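Skills Library > Wound Closure > Basic Stitches > Simple interrupted suture

Simple interrupted suture

The simple interrupted suture is a way of closing a wound with a row of separate stitches, each one tied and cut before the next is placed. It is usually the first stitch a student learns, and plenty of surgeons still reach for it late in their careers. Its great charm is independence: if one stitch breaks or has to come out early, its neighbors go on holding. A running suture, made from one continuous length of thread, is faster but depends on the knots at its ends.

Technique

The needle goes in at a right angle to the surface, travels through both edges at the same depth, and comes out the same distance from the wound as it went in. Getting those two distances to match is most of the art! An uneven bite leaves one edge riding higher than the other. The thread is then pulled through until a short tail remains, the knot is tied, and both ends are trimmed.
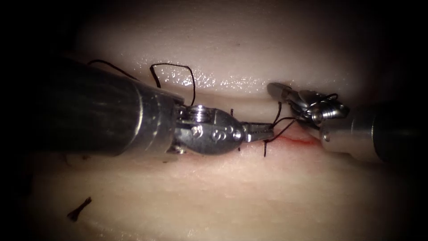 The instrument tie is the part learners tend to fall in love with. One instrument holds the long end of the thread while the other stays close to the wound, ready to catch the short tail once the loops are made. Wrapping black suture around the jointed wrist of an instrument, well behind the slender jaws, makes the loops easy to follow by eye, though they must still slide forward over the tips before the knot can form. The first throw is often doubled so that it grips while the second is prepared. Throws after that go in alternating directions, which gives a flat square knot and keeps it from slipping.

Tension deserves patience. The edges should meet and no more. Skin swells after an injury, and a stitch that looked snug at first may cut in later. Garnet Li's handbook for the Grustitz course puts it in three words, "approximate, don't strangulate," an old surgical saying that students there hear from March until their final assessment.

Spacing and tails

Stitches are placed at regular intervals, closer together on the face and wider apart on the back or limbs. Knots on skin are commonly drawn to one side of the wound so they don't press on the healing line. On a practice pad many people leave them in the middle at first, then learn to shift them over. 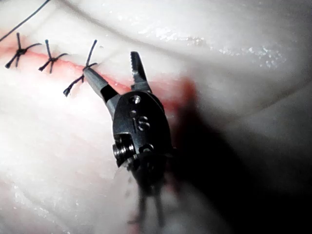

Three interrupted sutures in black thread along a narrow red incision, with the tails left on.

Tails are left long enough to grasp at removal. Too short and the knot may work loose, too long and they tangle in the next stitch.

Practice

Jade Sawatzky, who taught the stitch at Bélanger, asked beginners for 73 good knots on a pad before they moved on to curved wounds. Her colleague Tumaini Rugemalira preferred short daily sessions and had students change hands halfway through. Dark thread on a pale pad is a lovely combination for this work, as every crossed strand shows up clearly.

See also: Vertical mattress suture; Running suture; Square knot; Suture removal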